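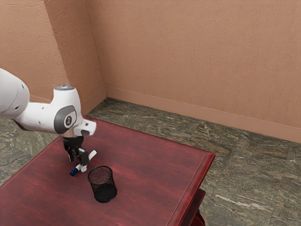
Figure 1. Simulated cell: arm with parallel gripper at the marker, mesh pencil cup on the table.

Setup and Upkeep of the Skalus Simulated Cell
Student project report, Okness Robotics Laboratory
November

1. Purpose

Skalus is a single-arm simulated cell used for the marker-in-cup task. The Lirnollow project took it over with no written setup procedure, and results from one workstation could not be repeated on another. This report records how the cell is now configured, what was repaired, and which checks are run before a batch of trials.

2. Cell layout

The cell contains one white arm with a black two-finger gripper, a red wood table, a marker and a black mesh pencil cup. The room model is kept simple. Textures on the floor and walls have no effect on contact and are loaded last.

The arm base is the origin of the cell frame. Table pose, object poses and camera pose are all given relative to it in one layout file. Before this change the table had its own frame, and an edit to the table height left the objects behind at the old height.

3. Faults found

3.1 Gripper offset. The tool center point had been entered at the wrist flange. The planner therefore drove the fingers too low and the solver pushed them back out of the tabletop, which showed up as jitter during the approach. The offset was moved to the midpoint between the fingertips.

3.2 Cup collision shape. The cup was modeled as a solid cylinder for contact, although it was drawn as an open mesh. A marker released over it came to rest on an invisible lid. The shape was replaced with a ring of 16 flat wall segments and a base disk. The visual mesh was not changed.

3.3 Marker slip. With the default friction value the barrel rotated in the grip as soon as the arm accelerated sideways. Friction was raised on the finger pads only. Raising it on the marker as well made the marker stick to the cup wall on release.

3.4 Time step. The step was reduced from 10 ms to 2 ms. A batch now takes longer to run, but the remaining finger jitter is gone.

4. Checks before a batch

Load the layout file and confirm that no contact is reported at time zero.
Open and close the gripper once in free space. Both fingers must reach their limits.
Move to the pre-grasp pose above the marker and compare the reported tool position with the saved value.
Drop the marker into the cup from the release pose with the arm parked.
Save the solver settings with the batch log.

5. Results

After the repairs, 28 trials were run with the marker placed at different angles on the table. All but two ended with the marker in the cup. In both failures the cap end caught the rim. The release height in the Navaratnam planner script is fixed and does not account for where along the barrel the marker is held.

6. Open items

The release height should be computed from the grasp point. The finger pad friction was tuned by hand and has not been compared with a physical gripper. The layout file has no version field yet, so an old copy still loads without a warning.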